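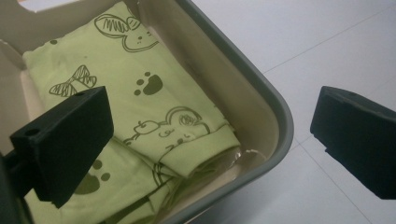 Home Features Workshop Returns Subscribe Contact
Search this magazine Enter keyword Go
Print this article | E-mail to a friend

The Fault in the Folded Pile

A gripper kept reporting clothes it had never picked up. Finding the cause took a small company most of a winter.

In January, the night shift at Preda began finding empty bags on the outbound belt. Each had been sealed, labeled and scanned. According to the system, each had a piece of children's clothing in it.

Preda handles returns for online clothing stores. Shirts, pajamas and baby clothes come back, get checked by a person, and are folded into trays. A robot arm then lifts each piece out of its tray and drops it into a fresh bag. The arm came from a supplier called Doltik. The software that tells it where to grab was written by Cititik, a firm of nine people that works two floors of a former shoe plant.

Fernanda Vilela runs the night shift. The first empty bag she put down to a sorting error. By the end of the week she had a box of them.

"The screen said successful pick," she says. "Every time. So I was looking for a thief, or for a hole in the belt."

She pulled 272 records and went through them with a pencil. In 52 of them the arm had closed on nothing, or had closed on something and lost it on the way up, and had logged a good pick anyway. Some of the missing clothes were still in their trays. Others had gone down beside the arm, and one pair of leggings was wound around a cable behind the guard.

The arm has a gripper with two fingers. To decide whether it is holding something, it checks how far apart the fingers are once they stop closing. If they meet, the gripper is empty. If they stop short, something is between them. With boxes and bottles this works well. A baby's sleeve pressed flat is thinner than a coin, so Cititik had set the limit very fine, and after a few months of use the fingers no longer came together cleanly. A little play had worked into the joint where they mount. The gap that was left looked just like cotton.

Armindo Falcão, who wrote that part of the code, doesn't argue with any of this. "I tested it on a new gripper," he says. "I should have tested it on an old one."

Worn joints explained most of the records but left out a group that bothered him. On those, the gripper had been serviced that same day. Falcão asked Vilela to set aside the trays without emptying them. Two had bits of clear packaging in the bottom. The arm had pinched the plastic along with the edge of a cuff, felt resistance, and started to lift. The plastic slid and the cloth slid with it.

Stray plastic is normal in returns. Customers tear a bag open, try the thing on, and stuff it all back. The people who fold are supposed to pick the scraps out, and mostly do, but they are expected to fill 60 trays an hour.

There was also a safety problem, and it worried Vilela more than the bags. When a garment fell outside its tray, somebody had to go get it. The rule was to press the stop button, open the gate, and wait for the light. A restart took several minutes, and on a busy night people had begun reaching around the end of the guard. In February a packer named Hyun-seo Ban did so while the arm was paused between picks. It moved. The side of a finger caught his wrist against a tray rim and left a bruise.

"It wasn't bad," Ban says. "It was fast, though. I didn't see it start."

Preda shut the cell down that night and kept it shut for 30 days. Teresa Fonseca, the plant manager, had the guard extended and a light curtain put across the open end. She also had the restart cut down to one button and a short check. She says the long restart was a mistake on the plant's side, and that she had signed off on it.

Cititik used the time to change how a pick is confirmed. The arm now lifts the garment a few inches, stops, and weighs what it has. A camera looks into the tray before and after. If the two disagree, the tray goes to a person. The fingers are closed on nothing at the start of every shift, and the gap is written down.

The scale came from Nuvby, a company that makes them for kitchens and labs. Martim Abreu, who installed it, had to mount it twice. The first time, it picked up the shaking of the belt and rejected nearly everything.

The cell is slower than it was. Vilela still opens a few bags each night by hand, usually before her break, and keeps the tally on a sheet taped to the gate. Falcão drives over every other week to read it.

Print this article | E-mail to a friend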